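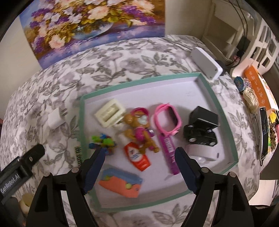 The tray, as of this morning. Pink cap guy is having a lie-down.

Huguette Fehr
February 19, 2025

1/ OK so I am finally doing the junk drawer. The one under the phone charger that you have to open with your hip. Thread, so I don't quit halfway!

2/ The method is from my friend Noémie Landry and it's very simple. You get a tray, you put drawer stuff in it, and you deal with what's in the tray before you're allowed another load. I used to dump the whole drawer out on the floor and then step over it until August.

3/ My tray is the shallow one with the mint green rim. I got it at Prudell for 5 dollars, meant for serving drinks to company, and it has never once served a drink to anybody. It's pale inside, kind of lavender, and small stuff shows up great on it. Except white stuff. I missed that curved white thing by the toy car on the first look and I was sitting right over it.

4/ Let's start with the little animal. Brown-orange, round ear, bright pink cap, pink outfit. My niece says bear. My sister says monkey. I say whoever you are, you've lived under a pile of takeout menus for years and you still look dressed for a party. KEEP. Not up for discussion.

5/ The pink watch! I thought I'd given that away ages ago. Strap's done up in a loop so it stands there on its own like it's waiting for a bus. It goes in the dish by the front door and if my niece wants it she can have it. If she doesn't I'm wearing it to work, I don't care.

6/ Purple packet, long and skinny. I can't tell you how many of these I own. They come in the bottom of a shopping bag, I say "ooh, handy," and into the drawer they go. New rule as of today: a packet gets used this week or it gets tossed. (Noémie's rule is she doesn't let them in the house. Noémie is made of stronger stuff.)

7/ The black car stays too. We had a big tub of cars when the boys were small and most of them went to the rummage sale in Sallier, where a man gave me 9 dollars for the lot and I felt robbed all the way home. So any car that turns up now gets to live here for good.

8/ The cream plastic piece with the slot in the top. Help me out, people. I've been picking it up and putting it down for a good ten minutes. It must go on something, or hold something, or plug up something. My husband said "don't throw that out, it's important" and then couldn't say what for. Classic.

9/ Same goes for the black box. Nice clean corners on it, very sturdy, exactly the sort of box I save because it's a good box. I have a box problem. I know it.

10/ All those tiny bright pieces, the green and blue ones and so on, I'm not sorting one by one. Life is short. They're going in a jar with a lid and the jar is going on the kids' shelf, and next time somebody's whining about a missing bit they can go fish in the jar.

11/ A word about the cover, since three of you asked already. It's the flowery one I bought at Stustura when they were closing out the winter stuff, marked down from 80 to 46. Gray and mauve flowers with leafy sprigs in between, looks like somebody painted it with a wet brush. I have a thing for the ones with the dark dots in the middle. I could stare at it all day and get nothing sorted, and believe me I've tried.

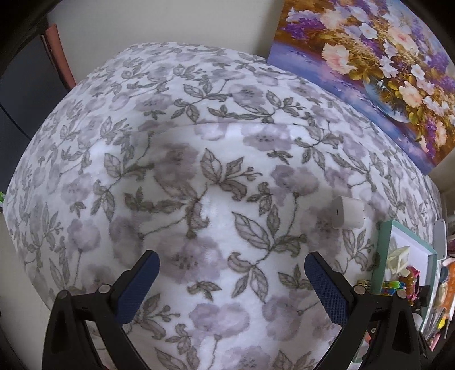
12/ Things I've learned about working on top of a busy print: don't set anything small down on it. Small stuff goes in the tray or in my hand. I lost an earring back in those leaves last month and it has never come home.

13/ To the person who asked how it washes: cold, gentle, and I hang it over the railing. I've been using Rallis on everything lately and I like the smell, though my husband says it smells like a dentist's office.

14/ Coffee break. Drawer's still pretty full, I won't lie to you. There's a layer of rubber bands at the back that I think has become one single rubber band.

15/ Noémie just texted "are you sorting or posting." Rude! Posting. Going back in now.

16/ If you know what the cream thing is, tell me by tonight. It's on the windowsill with a sticky note that says ASK.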